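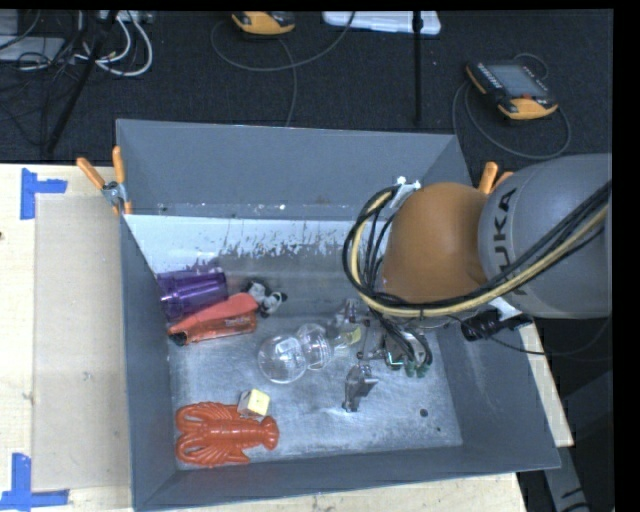 Gray bin, mixed small items, purple cup at the left end.

To: bin-handling list
Date: February 9, 2023
Subject: Re: Floor wear and lightweight items in open-topped bins

> We have had the large gray bins from Utlow in use since September and
> the floors are getting marked. Two questions before we order more.
> First, does anyone line them, and with what? Second, what do you do
> about cups and similar light pieces that will not stay upright? Ours
> go over as soon as the bin is tilted, and then they end up against
> a wall where they are awkward to get hold of. We have considered
> leaving cups out of the mixed set altogether.

Taking the floor first.

The bin in the picture has the same kind of wear. The general scuffing over the middle can be ignored. It is cosmetic, and you will have it within the first month whatever you put in there. The strip along the far wall is the part to watch. The scratches there are dark and ragged at the edge, and a fingernail will tell you whether they have depth. If the nail catches, small flat items will catch too. If it does not, clean the strip and leave it alone.

For cleaning we use warm water with a little dish soap, a soft cloth, and a second cloth to dry. No scouring pads. We tried one on an older bin and it left a dull patch that held dirt worse than the original marks did. Small black spots on the floor should be tested with the cloth before anyone reaches for a scraper. Most of ours have been adhesive residue from labels, and Flukum remover takes that off in two passes. Rinse afterward, or the next item put down will pick up the film.

On liners: we have tried two. The Khosravi ribbed mat stays flat but the ribs are too coarse for anything thin, and it has to come out for every cleaning. The Drestora sheet is smoother and was better for the first few weeks. After that the corners began to lift where the floor meets the sloping walls, and pieces worked their way under it. We went back to the bare floor and have stayed there. If you do want a liner, cut it short of the wall on all four sides – 2 cm is enough – and fasten it at the center only.

I keep a wear log for each bin. It has the date of each cleaning, a sketch of the marks, and the number of times the bin has been emptied and refilled. Ours was at 119 refills when the far strip first went into the log as "rough". Other floors were still smooth at that point, so I would not read the number as a service life.

Now the cups.

I would keep them in the set. A translucent cup like the purple one is an awkward item on its side next to a wall, and that is a good argument for including it. Ridges along the body help with grip but they also flex, and a cup that has been squeezed too hard does not come back to shape. Check the rim and the ridges when the bin is emptied and discard anything creased. We buy plain cups in sleeves of 60 and treat them as consumables.

As for keeping them upright, we gave up. With sloping walls, anything tall and light will lie down sooner or later. What does help is the order of filling:

1. Heavy items first, set down near the middle.
2. Flat items next, spaced so they do not overlap.
3. Cups and other light pieces last, placed on their sides deliberately.

Do not tip everything in from a box. It scratches the floor, and the light pieces all go to one end. Also keep the set small. A sparse bin is much easier to inspect, and you will see a cracked cup before it sheds bits into the corners.

One question back to the original poster: are your marks also along one wall, or spread over the whole floor? And do you turn the bins end for end at any point? We never have, and I am wondering whether it would even out the wear. I have a log template in plain text if it is of use, under 3,000 characters, and can paste it to the list.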